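Looking After Soccer Kit at Home

Washing shirts

Turn the shirt inside out before it goes in the machine. Printed names and numbers crack from rubbing against the drum and against zippers, so close every zipper in the load too. Wash cold, on the gentle cycle, with half the detergent you would use for towels. Skip fabric softener. It coats polyester and the shirt starts to hold sweat smell after a few washes.

If the smell is already there, soak the shirt for an hour in a bucket of cool water with a cup of white vinegar, then wash as usual. Don't mix the vinegar with bleach, and don't use bleach on a club shirt at all.

Never iron over the numbers. If a shirt has to be pressed, leave it inside out and lay a dish towel between the iron and the fabric. Air dry on a hanger. A dryer on low will not ruin a modern shirt the first time, but the badge edges lift sooner.

Grass and mud

Let mud dry fully and knock it off outdoors with a stiff brush. Wet mud only gets pushed farther in. For grass stains, rub in a little liquid detergent with an old toothbrush, wait 15 minutes and rinse cold. White socks may need this twice. Red clay is harder. I use a bar of plain laundry soap and accept that the knees of goalkeeper pants will stay a bit orange until the end of the season.

Cleats

Bang the soles together outside the door. Pull the insoles and laces. Clean the studs with a brush and the uppers with a damp cloth, then stuff the shoes with newspaper and change the paper after two hours. Keep them off the radiator. Glue softens with heat, and that is how soles come away at the toe.

Screw-in studs should come out once a month. Put a smear of petroleum jelly on the threads before they go back. If one is seized, soak it in warm water and try the key again before reaching for pliers.

Shin guards and gloves

Shin guards can be washed by hand in the sink with dish soap. Dry them flat. Goalkeeper gloves want lukewarm water and no soap, or the special wash if you have it. Squeeze them, don't wring them, and hang them away from the sun. Store them slightly damp and never with the palms pressed together, as the latex will tear when you pull them apart.

Balls

Wipe the ball down after a wet game and let out a little air if it is going away for the winter. Put a drop of silicone or glycerin oil on the needle every time. A dry needle is the usual cause of a leaking valve. If the ball still leaks, hold the valve under water and look for bubbles there before you go hunting along the seams.

Storage

I keep one Plustico tub per child, with holes drilled in the sides for air. Lids stay off until everything is dry. A hook on the garage wall for each ball net saves floor space. Label the tubs on the short end so you can read them when they are pushed back on a shelf.

The bag on game day

Pack the night before. Ours has a spare pair of laces, two plastic grocery bags for wet gear, tape, a stud key, a small towel and a pump. Ragnheiður Bech, who coached my daughter's team at Skollby, had the kids carry their own bags from age seven, and after a month the forgotten shin guards stopped.

Empty the bag as soon as you get home, including the side pockets. Banana peels have been found in ours on a Thursday, five days after the game. 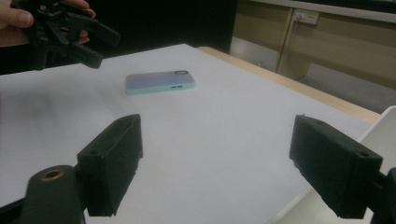

Mending nets

Backyard goal nets tear at the bottom corners first. Use braided nylon cord of the same thickness as the net and tie each joint with a double sheet bend. Melt the cut ends with a lighter so they don't fray. Take the net down in February if you get heavy snow.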